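Workshop Tips: Living With a Home-Built Gripper

When Duarte Baptista and I started building a hand-held gripper in the shared workshop on Greenberg Street, we thought the printing would be the hard part and the rest would more or less fall into place. Well, the printing went fine! It was everything after it that filled my notebook, and since a few of you have asked what I'd do the same way again, I've copied out the useful pages.

Start with the pads. We cut ours from rubber sheet and glued them to the fingers, and I was in far too much of a hurry with the first batch. Wipe the finger face with rubbing alcohol and let it dry, scuff it lightly with fine sandpaper, and wipe it again. Put a thin coat of contact cement on both surfaces and wait until it feels tacky before you bring them together. Then clamp the pad between two scraps of flat wood and leave it overnight (I know, I know, I never want to wait either).

Cut the pads a hair oversize and trim them once the glue has set. A fresh blade and a wet cut give you a much cleaner edge, and a drop of dish soap in the water helps the blade slide along. If you trim with a tired blade the rubber drags and bunches up, and you'll be picking at that corner for weeks.

Rubber wears, and it hardly ever wears evenly. Run your thumb along the top rim and the lower corner of each pad every so often, as those are the places that catch on table edges and jar lids. I used to replace one pad at a time to be thrifty, but a new pad facing an old one never seemed to grip quite square, so now I change them as a pair and keep the better of the two old ones in the spares tin.
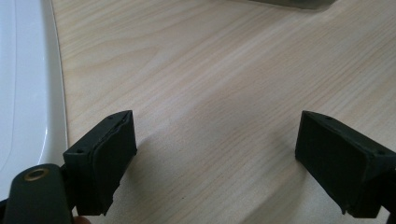 Screws come next. Go easy on them, particularly where they bite straight into printed plastic. Turn the screw backward until you feel it drop into its old thread, then drive it in by hand and stop when it's snug. Napaporn Kaewkla taught me that one years ago on a kitchen cabinet, and it works just as nicely here.

For anything that pivots, a brass bushing is worth the small trouble of fitting it. Press it in slowly with a vise and a block of wood – a hammer will send it in crooked every time – and check that the arm swings freely before you put the whole thing back together. Ours squeaked all through June until I cleaned out the dust and gave it a dab of dry lubricant. Oil is fine on a hinge, but it creeps, and you don't want it anywhere near your rubber.

Last of all, clear yourself a good stretch of table when you're checking how the fingers close. Squeeze them together on a folded strip of paper and tug. If the paper slides out easily at one corner, that finger wants a thin shim behind it. We cut our shims from a yogurt lid, and after 30 days of daily squeezing they were still in there doing their job.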